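Uvel Table Cell: Set-up Guide
Section 4. Laying out the table and the practice items

Revised November 24, 2018

This section covers the tabletop and the things that go on it. It assumes the base rail is bolted together and the arm has passed the brake test in Section 3. If you are building at home, read the notes on floor space before you start. In the Hirwood shared shop, the table position is already taped on the floor and you can skip step 1.

Tools needed: tape measure, hex key set, lint-free cloth, painter's tape.

CAUTION: Keep the stop button within reach during every step in this section. Do not lean over the table while the arm is powered.

1. Set the table beside the aluminum rail and leave a strip of open floor between them. The table must not touch the rail. If it does, every bump on the table goes straight into the arm's mount.

2. Cover the top in matte black and smooth it from the center outward. Wipe off dust and crumbs. Our first cover was shiny and gave bad depth readings along the back edge — we threw it out after one evening.

3. Place the practice items. The snack set uses a napkin, a spoon, a plate, a paper cup and an open food container. Put light items near the front the first time, where you can reach them.

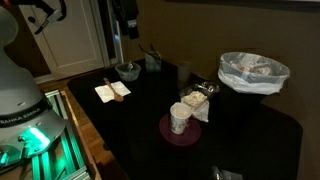 Figure 4-1. Snack set on the black table, arm base at left.

4. Open the Kao layout file and enter the table height. Save it as layout 9. The file must be saved before the arm is moved, or the old height stays in memory.

Note: Clear plastic is hard for most depth sensors. Start with the paper cup and the spoon, and add the clear cups and bowls when those two are working.

5. Release the arm from its parked position and guide it by hand over the table at low speed. Stop above each item and check the clearance under the wrist. The lowest part is often a cable and not the gripper. Tie back any cable that drags across the items.

6. If your build has a second arm, park it before moving the first. Both arms share the space above the middle of the table, and the software does not check one against the other in version 265. 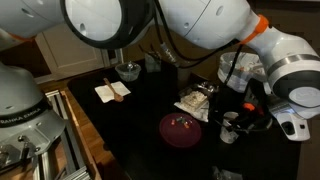 Reader comment from Pronow: I would do the cable check twice, once with the arm stretched out and once with it folded. Mine cleared everything at full reach and then swept a cup off the table on the way back. Two more ties at the elbow fixed it.

We have since added the folded check to step 7.

7. Fold the arm back toward its base and repeat the clearance check. Watch the slack at each joint. A loop that hangs free at full reach can drop a long way when the arm folds.

8. Run the slow sweep (menu code 3335). It takes 29 seconds. Stay clear of the table until the arm is back at its start position.

CAUTION: If the arm touches anything during the sweep, press stop. Do not catch a falling item by hand.

9. Change the layout and run the sweep again. Swap in a set of tongs or a different container, move the napkin, and turn the spoon the other way. Save each new layout under its own number.

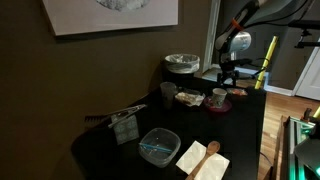

4.1 Problems during layout

Sweep stops early: The table height is wrong or the layout was not saved. Go back to step 4.

Items slide when the arm moves: The table is touching the rail, or one table leg is short. Check the gap first, then shim the leg.

Spoon is not found: Put it on a white napkin. A dark spoon straight on the black cover may not register.

Cable rubs on the wrist: Loosen the nearest tie, turn the wrist through its full range by hand, and tighten the tie again at the point of most slack.

Go on to Section 5, Gripper Force, when the sweep has run twice without a stop.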